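Fitted sheet keeps riding up at the corners – deep mattress plus topper
Bedding and Mattresses > Sheets

marl_pit
Posted Thursday 19:42
Mattress is a Bastos, 30 cm deep. I've added a topper on it and the fitted sheet no longer holds. It was sold by Jestness as "extra deep" with a 30 cm pocket, which covers the mattress and nothing else. By morning at least one head-end corner has come up. Washed at 40, line dried. Would elastic all the way round fix it, or do I need a deeper pocket?

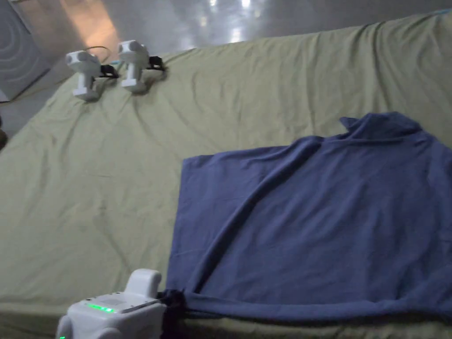

Olive sheet on the big bed, wrinkles and all.

The creases I can live with. The corners I can't.

tollgate799
Posted Thursday 20:05
Deeper pocket. The stated depth is normally the drop of the side panel before any of it turns under. If the drop equals the mattress depth you have only the elastic hem gripping the underside. Add the topper and even that has gone. Measure mattress and topper together, with the topper compressed by hand, then add 5 cm at least.

Quillet
Posted Thursday 20:11
Disagree in part. Depth matters, but so does shrinkage. Cotton can lose several per cent in the first few washes, and a sheet that fitted when new will pull at the corners later. What is the fabric?

marl_pit
Posted Thursday 20:30
Label says cotton percale. Bought in September, so it has had plenty of washes. I didn't measure it when new.

Quillet
Posted Thursday 20:38
Then measure the side panel now, seam to hem, sheet off the bed and pulled flat. If it is nearly 2 cm short of the label you have your answer.

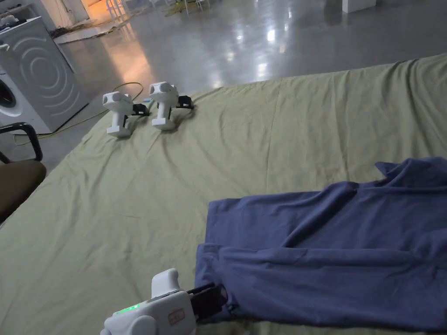 Do the length as well, seam to seam across the top panel. Woven cotton often shrinks more along the warp than across it, so the width can be fine while the length is tight.

hemline_b
Posted Thursday 21:14
Grippers under the mattress. I have the Brideo straps, the crossed sort, and the sheet stays put. Cheaper than a new sheet.

tollgate799
Posted Thursday 21:20
Straps hold a sheet that already reaches under. On one that is too shallow they load the corner seams, and the seams go first. I've resewn two.

hemline_b
Posted Thursday 21:26
Mine have held on a shallow sheet for over a year. Depends how tight you set them.

marl_pit
Posted Thursday 22:03
Measured. Side panel is 28.5 cm, length is down as well. Nidovham do a 40 cm pocket in the same size with elastic all round, so I'll order that and keep this one for when the topper is off.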